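The Tyranny of the Hook

By Domingo Aravena

Somewhere in the last decade the kitchen cabinet became a moral failing. Open any guide to small apartments and you will be told to get your pans up on the wall, your spices out on a rail, and your life in view. The cabinet hides things. Hiding things is bad. Buy hooks.

I have lived with narrow kitchens for most of my adult life, and I bought the hooks. I also bought the rail, the magnetic strip and a folding thing from Rilby that was supposed to hold lids and mostly held a dish towel. By August I had spent $175 on getting organized and I still couldn't find the cumin.

The pitch for wall storage goes like this. You have no floor space and hardly any counter, but look at all that wall! Lorkar, which sells a rail kit in three finishes, calls it "your kitchen's fifth drawer." My kitchen has two drawers. I called the company to ask which drawers it had in mind and was put through to someone in returns.

Let's talk about grease. A pan that hangs within reach of a stove gets a film on it if you fry anything more ambitious than an egg. The film catches dust. So the pan you use every night stays clean, and the one you use at Thanksgiving has to be washed before you cook in it and again after. The people who write the guides seem to own only pans they use every night. Good for them. I own a fish kettle.

Then there are the spices. An open rack looks like order in August, when you set it up with matching jars from Gukex and a paint pen. The trouble starts with the first refill, when the bag holds more than the jar does, and the leftovers go into whatever you rinsed out last. After that come the supermarket bottles you never decanted. I counted mine for this article: 34 containers, 11 of them matching. Two were paprika, bought within a month of each other, with a perfectly good view of the shelf both times.

Heat and light don't do ground spices any favors either. Any cookbook from your grandmother's time will tell you to keep them somewhere cool and dark. She had a word for a place like that. She called it a cabinet.

Still, I can't throw the whole idea out. Saucepans are miserable to stack, with the handles poking every which way, and a saucepan on a hook is a saucepan you can get at with one hand. A shallow spice shelf beats a deep cupboard where the nutmeg goes to retire. And the top of the refrigerator, which the guides treat as a disgrace, is the best pan shelf in most small kitchens. It costs nothing, it takes a whole stack, and it doesn't need a drill.
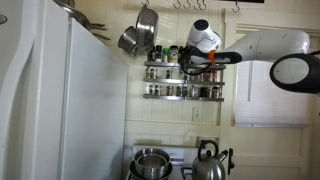

Two pans up, hooks to spare: steel shelves for the spices, and the overflow on top of the fridge.

What I object to is the spare hook. Kits come with more than you need, you put them all up, and an empty hook starts to look like a job you haven't finished. So you hang a colander there. Then a grater, which bites you when you reach for the colander. A friend of mine, after a weekend with the Orbán catalog, had a ladle hanging at eye level for most of a year.

My own rail is still up, at half its original length. It holds the small saucepan and the frying pan. The fish kettle went back under the sink, where it had been fine all along, and the spices are behind a door again, both paprikas included. I'm using up the older one first.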